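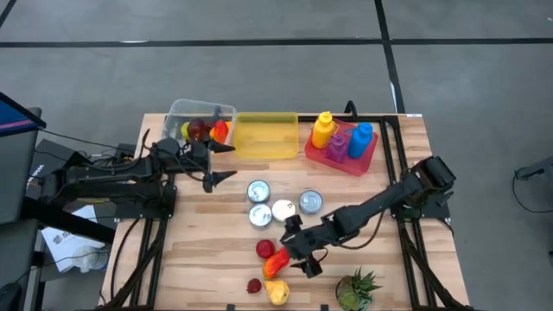

Is a two-arm sorting table worth a trip to see in person before you order one? For a small workshop or a school, I would say go and see it, and bring your own questions, for the brochure leaves out most of what I wanted to know.

Search this site Search Enter keywords

I went to the open day in February, together with Solène Gaillard, who teaches with me in the evening program. We have wanted for a long time to have one real automation station for our students, and the Killik table was the first on our list. The visit is free but you must register, and they take small groups only. In our group there was also a man from a packing company, Gaëtan Moulin, and he asked better questions than we did, so I thank him here.

The task they show is simple to explain. Things from a grocery shelf are lying on the table, and the arms must bring them to the trays: the produce in one, the bottles in another, the cans in a third. I have seen more impressive tasks on video. But a video is chosen by the seller, and at an open day you stand there and watch also the slow parts.

First, the good things. The table is a pleasure to stand beside. It is a wooden top inside a black aluminum frame, and the arms are fixed on the rails at the two sides, so the middle stays free for the work. I like this very much for teaching, as students can stand along the long side and see both arms. The motion is calm. My students are often afraid of a robot the first time, and I think with this one they would come closer after ten minutes.

The grippers have only two fingers, and I expected to be disappointed. With the cans I was wrong. The arm went down, closed, lifted, and the can stayed straight. Fruit was more difficult. A round thing can roll when one finger touches it before the other, and this happened 3 times while we were watching. Each time the arm went back up and tried again from a new angle – slowly, but without help from the person at the keyboard. 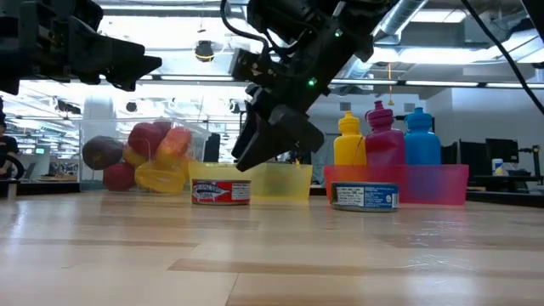 Soft squeeze bottles were the part that Solène wanted to see, as her last class lost a whole afternoon on such objects with our old equipment. Marcelle Ferrand, who was leading the demonstration, told us that the closing force can be set for each kind of object. She changed it in front of us in the menu, and it took her less than a minute. I asked to try it myself and she let me. The menu is in clear language, but the text is small and I had to take off my glasses.

Now the things I did not like so much. The cables are many. They hang in loops along the arms and then go down beside the table, and in a classroom somebody will put a foot in them. I asked if there is a cover, and the answer was that a cover exists but is sold apart. For me this should be in the box.

The second point is the speed. One full round, with the table cleared and all objects in their trays, took 27 minutes in our session. For learning it is fine. Mr. Moulin was polite about it, but he was looking at the clock, and I do not think he will buy.

The third point is the price of the training. The table comes with 2 days of lessons for the teacher, and after that each extra day is 900 euros. I found this high for a school. The competitor, Lindholm, includes more days, but when I visited them their arms were behind glass and I could not touch anything.

The organization was good. We started at nine in the morning, the coffee was hot, and there was time for everyone to ask. I would only wish for chairs, because three hours on a concrete floor is long for a person of my age. The printed sheet they give at the end has the measurements of the table and the power needs, and it was useful when I spoke with our director, Bernadette Deschamps. She wants to see it too before she signs anything, so I will go a second time in spring.

I give four stars of five. If they put the cable cover in the box I will come back and correct it to four and a half.

Bogdan Pîrvu

Related reviews
Hunell bench vise, after one school year
Viver label printer: small and loud
Lindholm open day: what we saw behind the glass
Which safety mat for a classroom robot?
Killik starter arm for beginners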